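Garage arm, wrist cam working, now arguing about fingers

starkach_602
Wrist cam is finally on the arm and I'm so happy with it! Kitchen stuff is the goal, so I'm practicing on peppers and skewers. My question is fingertips. Mine are wide with rounded tops and I love them for big things, but thin rods scare me.

plestlow
Go narrower. Wide tips hide whatever you're picking up from a wrist cam. I printed a slim pair in November and wouldn't go back.

Karim Amrani
Disagree! I tried slim ones on mine and they twisted under load. Keep the wide ones and glue 2 mm rubber on the inner faces.

plestlow
Twisting is an infill problem, Karim. Print them solid.

starkach_602
Ooh, okay, I could try both this weekend. My view, so you can judge how much gets covered:

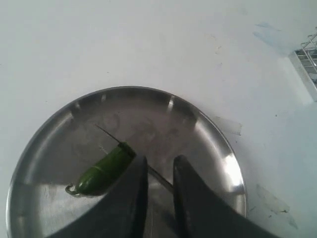
Wrist cam view, green chili and skewer on the steel plate

plestlow
See, the left finger is over the end of the pepper.

Karim Amrani
Only partly. Tilt the cam five degrees first, it's free!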